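Reltgate Business Trials Fund
Progress report to the funder, September

We set out to match 20 local firms with a public site where each could try a new product. Eleven are matched. I would not read too much into that yet, as four of them have only a signed form and a first meeting behind them.
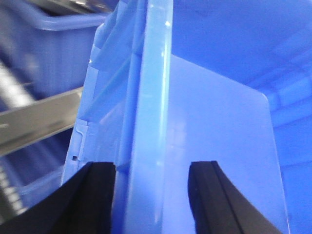
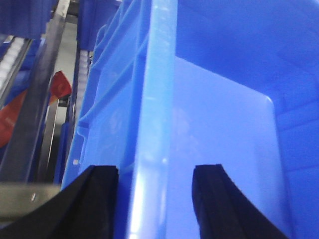 Wing-yan Tsang objects that a signed form is still more than last year's scheme ever got out of the depot, and wants the four kept in the total. They stay in, with this note attached.

Inquiries reached 182, which looks good until you ask where they came from. Of these, 102 came in after one mailing, and most never answered our follow-up. The Inthorpe office calls this strong demand. I'd call it a mailing list.

Spending is on plan. Grants of up to 90 percent of trial costs were meant to draw in very small firms, but the takers so far are mostly companies that could have paid their own way. Darmawan Mangundap is checking whether the application form is putting the small ones off.

Cira's trial has run the longest and has no sales to show for it. We will report on it again next quarter, along with the four late starters.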